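Can a robot arm open a bread bin yet?
Posted in Home Automation

Lusmont
I can't grip small handles well anymore, and lids are the worst. Can anything on sale do this chore at home? I mean a domed white bin with a small copper-colored handle at the top rear.

Skallwood
Arms can do it on a bench. Both of these have a black gripper at the back of the lid, near the small copper-colored piece.

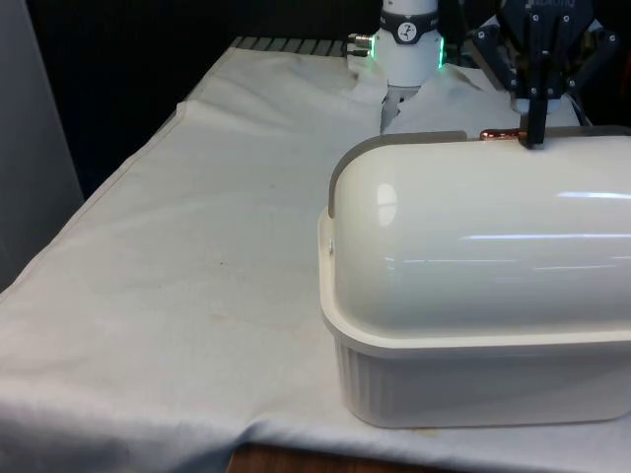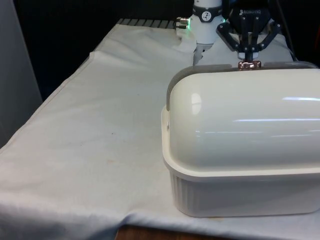 Jelle Verhoeven
I wouldn't buy one for a kitchen. I tried a small hobby arm on my own bin last July – 10 tries, 2 good ones. Glossy lids slide, and if you move the bin an inch you have to set it up again. A bigger knob fixed my problem in an afternoon.

Bodnár
no, too expensive. get a bin with a roll top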